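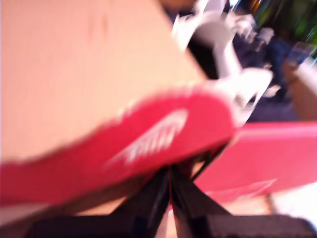
Subject: Re: [prayer-rugs] Certificate from Canpolat, is it worth anything?

Dear list members,

I read the question about the Canpolat certificate two times and I would like to answer it slowly. Please excuse my English, I am writing with a dictionary beside me. I quote the earlier message first.

> Hello all, I am new on the list. I want to buy a small prayer
> rug from the dealer Premetti. They say it was on the floor of
> the old mosque in Lullen until the floor was changed. The rug
> comes with a paper from Canpolat, number 2254, with a gold
> stamp and a signature I cannot read. The price is 1185 without
> shipping. The dealer says another person is interested and I
> should decide by April. Should I trust the paper? My family
> would like to have something from this mosque, my grandmother
> prayed there.

First, I understand very well the feeling about the grandmother. I also bought something for this reason, from Enberg, it was lot 118 in their spring sale. I do not regret it, but I paid for a story and I received a rug. The rug is good. The story I could never confirm.

Canpolat is a repair workshop. They wash rugs and they make new fringes, and their work is clean. As far as I know they were never given the task of keeping a register of what left the mosque. So when they sign a paper, they can tell you that the rug is wool and that the ends were repaired. They cannot tell you on which floor it was lying.

I wrote to the mosque office in Lullen last year about my own rug. The answer came after 6 weeks and it was polite. They said that most of the old rugs were given by families, and when the floor was changed many of these families took them back. Others went to a smaller mosque in the same district. The office did not make any certificates and did not ask any shop to make them. I can send the letter to anybody who writes to me off the list, but it is not in English.
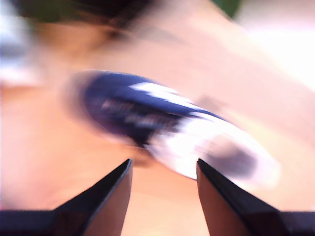
What I would ask the dealer

I would write to Premetti and keep the questions short. From whom did they buy the rug? In which year? Is there a receipt from this person, even with the name covered? Was there a dedication on the back, or was there a cloth label which is removed now? Many given rugs had the name of the family sewn in one corner, and when it is taken away you can often see small needle holes. Ask for a photograph of all four corners from the back side, in daylight.

About the other interested person I would not worry. I heard the same sentence three times from different dealers.

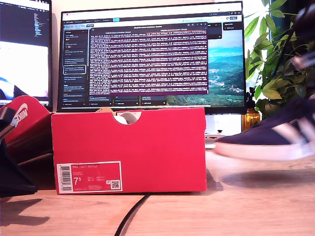
The number on the certificate is the part which makes people trust it, and in my opinion it is the weakest part. A number helps only if there is a list somewhere and you are allowed to look in the list. Ask Canpolat what is written next to 2254 in their book. If there is no book, the number is decoration. A red shoebox has on its label a barcode, the name NIKE COURT ROYALE and the size 7.5, and any person can open the lid and compare this with the shoes. On the certificates I have seen from this workshop there is no size of the rug, no knot count and no photograph, so the same paper could travel with any rug in the shop. At the minimum it should have the length and the width in centimeters and a picture of the back.

About the price, I think it is high for a small rug without a confirmed story. If you like the colors and it is in good condition, make an offer as if the paper does not exist. With luck the dealer accepts. And if you want something which is really connected with the mosque, write to the office. They told me that they sometimes have old photographs of the prayer hall, and they ask only for the cost of the copy.

With kind regards to all,
a member from the north

--
To leave this list, send an empty message with the word "unsubscribe" in the subject.

Comments (4)

knotcounter: Agree on the corners. Mine had the needle holes and the dealer said moths. Moths don't work in a straight line.

guest: Does Enberg still write "by repute" in the catalog? I always took that to mean they don't know.

guest: They do, yes. Lot 118 had it too, I looked it up in my old catalog.

wool_and_water: Please post the mosque's letter if you can, several of us can read it without a translation.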